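Home | Projects | Minutes | Tool Library | Join | Contact

Droltumthorpe Shared Workshop
Arm build group, minutes for April

We started at 7:10 pm, a bit late, as the back bench was still covered in somebody's canoe paddles. I took the notes again, so blame me for the spelling. There were 5 of us in the room and 2 more on the phone, and the phone kept dropping whenever the compressor kicked in.

Last month's minutes: approved, with one fix. I wrote that the shoulder bearing was pressed in. It was only glued. Sorry!

Hardware. The arm now has a name, Rovis, after a long and silly vote. The elbow joint still has play in it and we argued over whether to shim it or print the whole bracket again. Decision: shim first, print later if it still wobbles. The Nygård motor drivers came in the mail and two people offered to solder the headers before next time. I'd really like whoever borrowed the good crimper to put it back in the red drawer.

Money. We asked the workshop fund for a bit more and got told to wait until summer. Fine. Almost 2000 screws turned up in the donated cabinet, so we won't be buying fasteners for a while (most of them are metric, hooray).

Software. This took up most of the evening. Index, our little control program, now talks to the simulator, and we put the wrist view up on the big screen so everybody could follow along. The cabinet model is very plain so far, all flat colors, and I like it that way – it loads fast even on the old laptop. 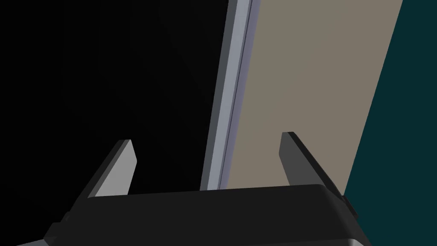
We went back and forth on how wide the fingers should open before a grab. I wanted a fixed setting and got outvoted, so Index will take the opening as a number you type in. The wrist view also needs a switch to turn it off, as it slows the old laptop down when two windows are open. We agreed to keep the real arm unplugged until the stop button is wired and tested by two people.

To do before next time:
- solder driver headers
- shim the elbow
- add the finger setting and the view switch to Index
- order a longer USB cable (me)

Any other business: the coffee machine leaks. Bring a towel.

We wrapped up shortly before 11 and locked the side door.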